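FOR IMMEDIATE RELEASE

Gisturbridge student robotics club opens its doors Sunday, shows off gripper project

GISTURBRIDGE - Students in the Dromora Robotics Club will show their work to the public this Sunday, 2 p.m. to 5 p.m., in the old shop wing at Meredith High School. Free. No sign-up needed. Use the side entrance, the front doors will be locked.

The club has spent the school year on one project, a hand-held gripper that a student can carry around and use to pick up everyday stuff. Each grab gets recorded. The recordings are then used to teach a robot arm to do the same job. Total so far is around 3000 grabs, done after school and on a few long Saturdays.

On the schedule for Sunday:

2:00 doors open, tables set up by team
2:30 short talk on the gripper, how it was designed, what broke
3:15 sorting contest, student teams against the clock
4:30 awards, clean up

Six teams are entered in the sorting contest. Each one gets the same tray of mixed items and has to move as many as it can into the right bins before time runs out. Dropped items count against the score. Visitors can try a gripper themselfs at the back table, kids welcome with an adult.

The club has 76 members this year, grades 9 thru 12, its biggest group yet. No experience needed to join. Most start out on the printing and assembly side, then move to coding or to the recording sessions if they want. Older members run the Wednesday bench night and check everbody's builds before they go out on the floor.

Money came from a $600 grant from Cullden Hardware plus the fall bake sale. It went to filament, screws, bearings and two replacement power supplies. The club is still looking for donated laptops, any age, as long as they boot.

Next up is the regional meet in Cullden this spring. Teams going to the regional will be picked from Sunday's results and from their build logs. Logs are due Friday, no extensions.
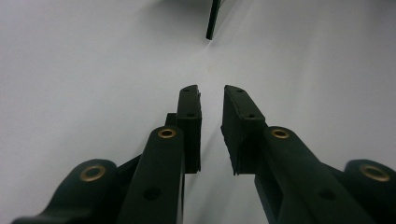

Can a student join partway through the year?
New members are welcome any week, just come to bench night and ask for a sign-up form.

Parking is in the north lot. Snacks for sale, cash only please. Press who want to set up early can get in from 1 p.m., check in at the shop office first.

Contact: Dromora Robotics Club, care of the main office, Meredith High School, Gisturbridge

###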